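Trerar Curtains – README

1 December 2021
By the Trerar page editors

Welcome, and thank you for taking the time to read this before opening the folders! Trerar is a modest collection of 472 pictures of household curtains, put together for people who care about how cloth hangs, gathers and folds (we hope there are more of you than we think). Of these, 400 are in the main folder and the rest are kept aside for checking. Work on it began in May, and the folder names Amance and Dahlgren are simply the two sorting rounds, kept because everyone here had grown used to them.

Sheer cloth gets a folder to itself. Light comes through it from behind, so a fold can look nearly solid while the thin pleats beside it still let the window show, and we'd ask you to label the edge of the cloth and leave the view outside alone.

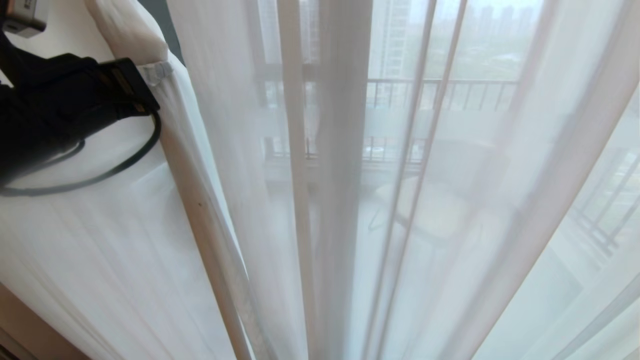 Sheer white curtain, gathered left edge.

Close views are the other half of the story – mostly folds and weave, with very little to tell you which way is up. Please keep colored lines as their own label, "line", even where you feel quite sure you are looking at a seam or a cord. 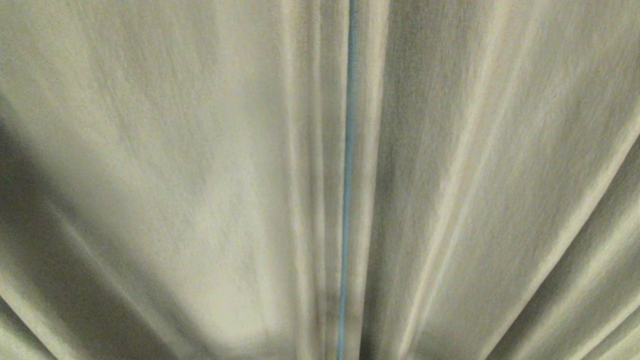
Clorkska Home Textiles Group

Pale grayish-beige cloth with a thin light-blue line between the creases is labeled "fold, close" and "line". There are 17 labels in all, and 10 of them are only for folds, which may seem like a lot until you have spent an afternoon with pleats. Small specks are left unlabeled for now.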